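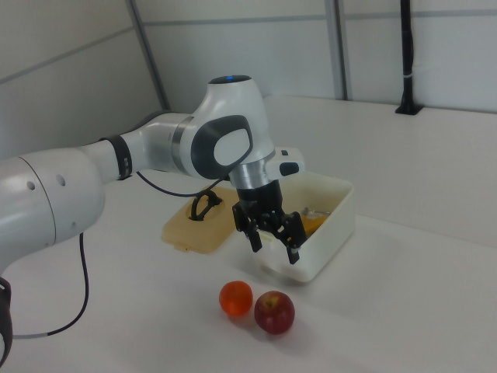
popcornmoth: So the Usura trailer finally dropped and I've watched it way too many times! The tone is nothing like the teaser. The villain's suit has a glowing blue ring at the joint, same as the one on the white arm up top, and I kept staring at it through the big speech. Is anyone else worried they gave away the ending?

2 min read

Re: Usura trailer

balcony236: Not worried. Nunell always puts fake-outs in the trailers – remember Donness? Half of those shots never made the movie.

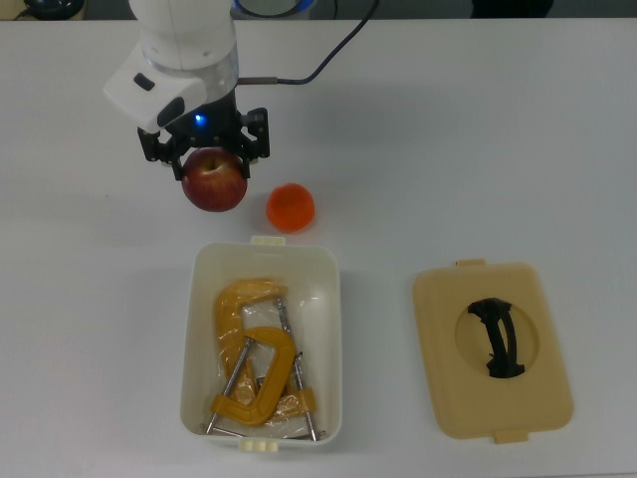 And the bridge fight looks like early footage to me, the music isn't even finished.

popcornmoth: Donness was a mess though. I felt cheated.
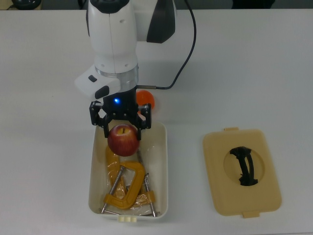
I'd take a boring trailer over one that lies to me.

lastrow_kel: Disagree with both of you. It's the songs that'll sell this one, and we got maybe ten seconds of one. Come back in December when the album's out. 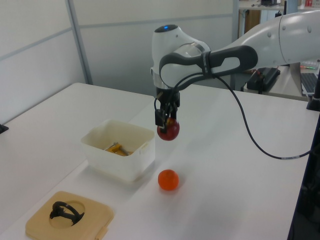
Re: Runtime

balcony236: The listing says 192 minutes. Please tell me there's an intermission.

Forums > Movies > Trailers and Teasers > Usura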